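Nemton Two-Arm Bench Cell - Set-Up Guide
Section 10: Clearing and checking the work surface before a run
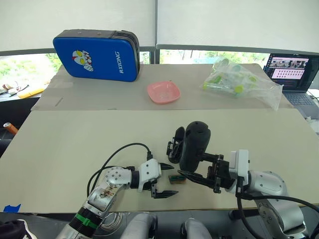
Ruvard asked whether loose items may stay on the rear board during a run. They may, provided that both arms can complete the loaded program without passing over them. Items needed for a later task go to the rear board and stay there until the run is stopped.

10.1 Before enabling the arms

1. Press the stop button and confirm that status code 1253 shows on the Collet controller.
2. Place the workpiece on the front board, within reach of both grippers.
3. Check that the front board lies flat. Tape any lifted edge.
4. Follow each cable from gripper to base by hand. A cable must have slack at full reach - but no loop may hang in the path of the other arm.
5. Keep laptops and other operator equipment off the two boards.

CAUTION: Do not reach between the grippers while the arms are enabled, even at reduced speed.

10.2 First motion

1. Select speed level 2.
2. Release the stop button and jog the left arm, then the right.
3. Run the program once with the grippers open and no workpiece.
4. If code 1852 appears, the arm paths overlap. Stop and reload the cell layout.

NOTE: Sites following the Cumville bench rules must repeat 10.1 after every change of workpiece. The June edition of those rules required this only once per shift.

Revised 14/10/2025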